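Powder Returns to the Counter

Jul 6, 2007

For most of the past decade, loose face powder was regarded as a product for older customers. Liquid foundations took over the display cases, and pressed compacts were kept for touch-ups in the handbag. That order is now changing, and the smaller cosmetics houses are leading the way.

Pevis, which began as a supplier to theater companies, introduced its first retail powder last September. The line opened with 23 shades, a figure that would have seemed excessive for a company of its size. Its buyers had asked for a finish that did not turn gray on deeper complexions, and the laboratory at Stirkosberg spent two winters reducing the talc content before the formula was approved. The first production run was limited to 2000 jars.

Ankrah has taken a different course. Its powder is sold in four tints only, each intended to be worn over bare skin or a light moisturizer. The company trains its counter staff to apply the product with a damp sponge, a method borrowed from stage makeup, and asks them to check the result in daylight before a sale is completed. Department stores have been slow to accept the extra time this requires.

Customers appear willing to wait. In a survey of 400 shoppers carried out for the retailer Jikimix, 203 said they had bought a powder product in the past year, and many of those named coverage in warm weather as their main concern. Price ranked lower than the retailer had expected.

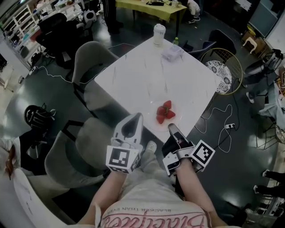 Packaging remains the weak point. Sifters clog, lids crack in luggage, and the puffs supplied with most jars are too thin to hold product evenly. Pevis has moved to a rotating sifter that closes between uses, while Ankrah continues to sell its sponge separately. Readers trying either brand should store the jar upright, wash the applicator weekly and replace it when the surface begins to pill.

Both companies plan to add a translucent shade before the end of the year.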